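Cleaning a Laptop Keyboard, Screen and Lid

Karthik Amarasinghe
Updated November 7, 2022
Filed under: Bench notes, Tullgate

This procedure covers routine surface cleaning of an aluminum notebook with a glossy display. It does not cover liquid spills, swollen batteries or anything that requires the bottom case to come off. If the machine has had a drink spilled into it, shut it down, unplug it and stop reading here.

Allow 23 minutes for a machine in ordinary condition. Most of that is spent on the keyboard.

What you need

Two microfiber cloths, one for the screen and one for everything else. Do not swap them. A cloth that has been over a palm rest carries skin oil, and the oil goes straight onto the glass.

A soft brush, 10 mm wide or close to it. A clean artist's brush works. We use the Mudell flat brush, which sheds less than the others in the drawer.

Distilled water in a small spray bottle.

Isopropyl alcohol, 70 percent, for the keys and the metal only.

A can of compressed air or a hand blower.

Cotton swabs, the kind with a tight tip.

A flat surface with some give to it. A desk mat or a folded towel is fine. Check it for grit before you set the laptop down, as a single grain under an aluminum case will leave a line.

Before you start

1. Save your work and shut the machine down. Sleep is not enough. On many notebooks a key press or the act of opening the lid will start the machine again, and you will be pressing every key on it.

2. Disconnect the charger and anything else plugged into the sides, including small wireless receivers.

3. Let the machine cool if it has been under load. Alcohol flashes off warm metal before it can lift anything, and water dries into spots on warm glass.

4. Remove rings and a metal watchband.

5. Open the lid and look the machine over under a lamp placed low and to one side. Dust shows best in raking light. With the display off, the glass also shows smears that are invisible when it is lit, so do this check before you reach for a cloth.

You can work with the laptop facing you or turned around. I turn it around for the number row and the hinge, which puts the part being cleaned closer to the hands and keeps sleeves off the palm rest. Lid open is for the keys and glass, lid closed for the outer case.
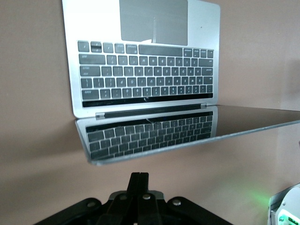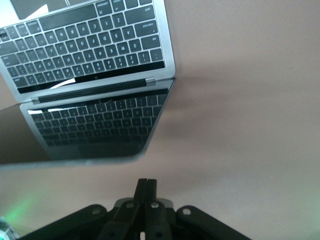
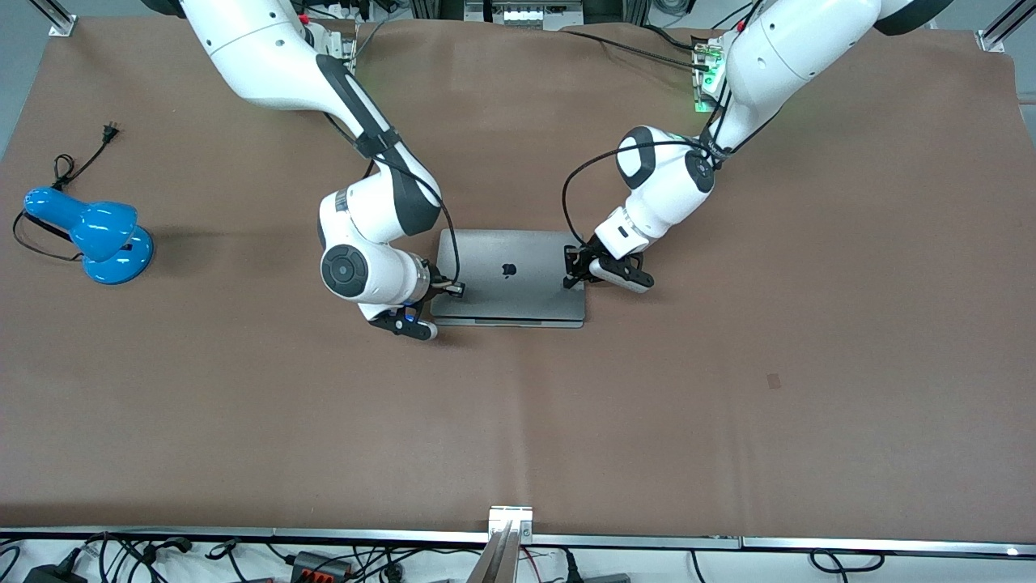

Cleaning the keyboard

Start with dry methods. Once moisture reaches loose dust it turns to paste, and the paste settles under the keycaps.

1. Hold the laptop by the base at a steep angle, keyboard toward the floor, and brush across the rows from left to right. Then brush down the columns. Use the tip of the brush and very little pressure.

2. With the machine still tilted, run the compressed air along each row in short bursts. Keep the can upright and the straw a hand's width from the keys. A can held upside down sprays liquid propellant, which can leave a white residue.

3. Lay the machine flat. Dampen one corner of the keyboard cloth with alcohol. It should feel cool to the touch but leave no wet mark when pressed on paper. Never spray a keyboard directly.

4. Wipe the tops of the keys one row at a time. The space bar and the shift keys usually carry the most buildup. Go over those twice.

5. Run a barely damp swab through the gaps between keys. Do not push the tip under the edge of a keycap. On low-travel keyboards the clips are thin and a swab is enough to pop one loose.

6. If the machine has a touch strip above the number row, wipe it along its length with the screen cloth and plain water.

Do not pry keys off to clean beneath them unless you already have the replacement clips. Last May I ordered a set from Drurnia for a single stuck key and the job sat open for two weeks.

Trackpad and palm rest

Wipe the trackpad in straight lines from the hinge side toward the front edge. Work around its border with a swab, keeping the swab nearly dry. The gap is open to the inside of the case.

The palm rest takes the same cloth and the same alcohol. Dark specks that do not wipe away are either adhesive or pitting. Adhesive softens if you hold the damp cloth on it for a slow count of 10. Pitting does not respond to anything and should be left alone — abrasive pads will only take the finish off the metal beside it.

The hinge channel

Dust collects in the channel between the deck and the display. Open the lid to a comfortable angle and stop there. Do not force it past its limit to gain access.

Brush the channel outward from the center to each end. Follow with one pass of compressed air, aimed along the hinge. Many notebooks vent through this channel, and air fired straight into it drives dust toward the fans.

The display

No alcohol on the glass. Some coatings tolerate it and some do not, and the damage is permanent where they do not.

1. Blow off loose dust first.

2. Wipe the dry screen cloth from top to bottom in overlapping strips. Support the back of the lid with your other hand so the hinge is not carrying the load.

3. For remaining marks, put a light mist of distilled water on the cloth and repeat. Turn to a fresh part of the cloth after each full pass.

4. Finish with a dry section.

A horizontal pattern of faint rectangles across the lower part of the glass is key transfer. It comes from the keycaps touching the display when the lid is closed and something heavy is on top of it. Fresh transfer is oil and comes off with water. Old transfer may be worn into the coating.

The lid and outer case

Close the lid. Press nothing down on it while you work.

Wipe the lid with the second cloth, dampened with water, going in one direction. Move to alcohol only for sticker residue. A polished logo shows streaks more than the metal around it, so give it a separate dry wipe at the end. Then clean the sides, keeping the cloth away from the ports. Ports get air and nothing else.

Lift the machine with a hand at each side when you need to turn it over. Check the rubber feet. A foot that has hardened can be cleaned with alcohol, and one that has come off should be glued back with contact cement before the bare plastic scratches a desk.

Drying and restart

Leave the laptop open for 10 minutes before reconnecting power. Start it up, open a blank document and press every key once. If a key repeats or fails to register, shut down and go over it again with air.

Wash both cloths without fabric softener. Softener leaves a film in the fibers and the film ends up on the next screen.

Next on this site: Replacing the feet on a Demchenko docking stand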